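Chapter 4

Clearing a Surface

When a room looks untidy, the reason is very often one flat top. It can be a desk, a bedside cabinet, a shelf beside the door. People put things down there for one minute, and the minute becomes a week. In Chapter 3 we studied the floor and how to keep the walking lines free. In this chapter we go up to the height of the hand and learn how to clear a surface so that it stays clear.

The method in this book was first written down by Gunnel Björklund for the housekeeping course in Saltham. She taught it with a kitchen timer and a stack of old trays. I have kept her order of work, but I have changed some of the words, and I have added the part on drawers, which her students asked for many times.

After this chapter you should be able to sort the objects on a surface into keep, wash and discard; to choose the right place for each kept object; and to prepare a drawer before anything goes into it.

4.1 Look before you touch

Beginners like to start with the hands. Please start with the eyes. Stand in front of the furniture and name every object on it, aloud if you are alone. A name is useful because it makes you decide what the thing is. "Stuff" has no place in the house, but a bowl has a place, and a phone charger has a place.

Then ask of each object when it was last used and where it will be used next. Farzana Sial, who worked with me on the first edition, called this "asking for the address." If the next use is in another room, the object leaves the surface even if it is clean and pretty.

4.2 The open drawer and the open box

Before you move the first object, make two places ready. One is the drawer, for things which will live in this piece of furniture. Pull it out as far as it goes safely and look inside to the back corners. The other is a box on the floor, for things which must travel. Put the box close enough that you do not need to walk, but not where your feet go.
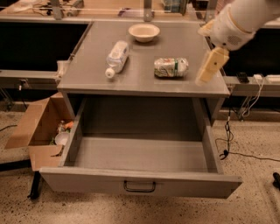
Food wrappers and drink bottles are the most common objects in our exercises, and students often ask whether they are "really" part of tidying. They are. A wrapper hides other things and makes a surface look fuller than it is. A bottle on its side can roll, so take it early, and check the cap before you lift it. If there is still water inside, empty it at the sink and not over the box.

Bowls are a different matter. A bowl on a bedroom cabinet has two possible futures: it goes back to the kitchen, or it becomes the fixed home of small items such as keys. Decide one of them. A bowl that waits for a decision will collect coins and buttons — and after that it is much harder to move.

Do not put a thing into the drawer only because the drawer is empty. This is the mistake I see most. An empty drawer is a kind of invitation, and in one afternoon it can become a second untidy surface, only darker.

4.3 Words used in this chapter

Surface: any flat top at hand height.
Address: the place where an object will be used next.
Traveler: an object whose address is in another room.

Last updated: Fri 10 November

Reader comments

Mudassar Chaudhry: I used 4.2 with my evening group. The word "traveler" helped them very much. Will there be a worksheet?

Octavian Radu: In my edition the definition of address comes before 4.1. I liked it better there.

Zubaida Minhas: My bowl has keys in it now. I am content with this decision.

Related

Chapter 3: Floors and Walking Lines
Chapter 5: Shelves Above the Shoulder
Teacher notes for the Saltham course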